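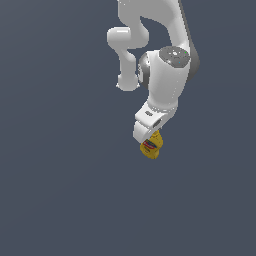 Re: [lolis-users] Grasp planner picks the cap every time

From: I-seul Ham
To: lolis-users
Date: 30 Dec 2018

Botley wrote:
> We moved our pick demo to the new Lolis release and the planner now
> puts the top-ranked grasp on the cap of the mustard bottle, whatever
> the pose. With the old release we got grasps on the body. Same mesh,
> same arm model, same config file. Is the ranking broken, or did a
> default change? Also, the preview window draws the hand in a different
> place from where the controller says it is.

A default changed. In September we merged the Zirnier sampler, and it scores candidates by clearance between the palm and the object before it looks at distance from the center of mass. A narrow cap with nothing near it wins on clearance nearly every time. The old sampler did it the other way round.

To get the old order back, put this in your planner config:

sampler.rank_first = com_distance
sampler.rank_second = clearance

Then delete the cached grasp set. If you leave it there, the planner loads it and never calls the sampler, so your change will look like it did nothing. The cache is keyed on the mesh hash only. I think it should be keyed on the sampler settings too, and there is a ticket open for that.
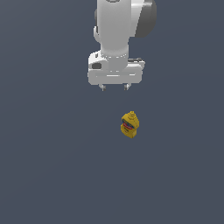
I ran the bottle through both orders with 30 start poses and a limit of 5 candidates per pose. With clearance first, 22 of the top candidates were on the cap. With center of mass first, 2 were. I did not change the friction values or the finger width between runs, and I used the plain scene with no table model, so don't read those numbers as anything to do with collision checking.

If you want to keep clearance first for cluttered scenes, you can mask part of the mesh instead. Add a region to the object file and set graspable = false on it. The region is given in the object frame, in meters, and the planner will complain at load time if it falls outside the bounding box.

On the preview question: the preview reads the commanded joint positions and your controller log has the measured ones. During a fast approach the two will differ. Set preview.source = measured and they should line up. If they still differ when the arm has stopped, look at the tool offset. The Sibiya driver applies the hand offset itself, and if you also have it in the arm model it gets applied twice. 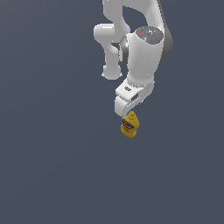
One more thing to check is the approach distance. It is measured from the fingertips now, and it used to be measured from the flange. An old config that has the hand length added in will start the approach too far out. Take the hand length off again and leave the rest alone.

If the cap grasps are still on top after you clear the cache, please send the planner log with verbosity turned up and the object file. I don't need the mesh.

I-seul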